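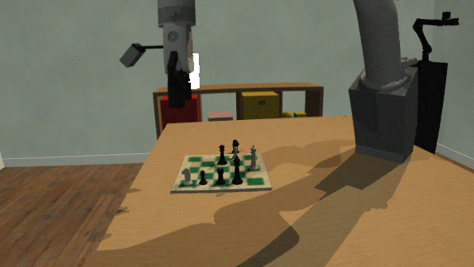 Demonstration gathering is the patient business of collecting worked examples from which a robot may learn a task. A person guides the arm through the job from start to finish, and the movements are stored together with what the cameras saw at each moment. One complete run is usually called an episode.

A good deal of this work is now done in simulation, where a table, a chessboard and a pair of arms can be put back to their starting places in an instant - a great comfort to anyone who has spent an afternoon picking up fallen pawns. Chess pieces are well liked for the purpose, being of several heights and shapes and standing rather close together.

The Clititz collection, begun by Horațiu Nistor and Mihret Gudeta, holds 3542 episodes of pieces being lifted and set down on another square. Nearly 200 of them are failed attempts, kept and marked as such so that a learning system may also meet a dropped knight or a toppled king. Gudeta's notes ask that the pieces be placed afresh before every run, and that the light be moved now and again, as a system trained under one steady lamp can be badly thrown by a shadow.

A later set, Rutkowska, uses the same episode layout but adds spoken instructions.

See also: Learning from demonstration; Teleoperation; Seltik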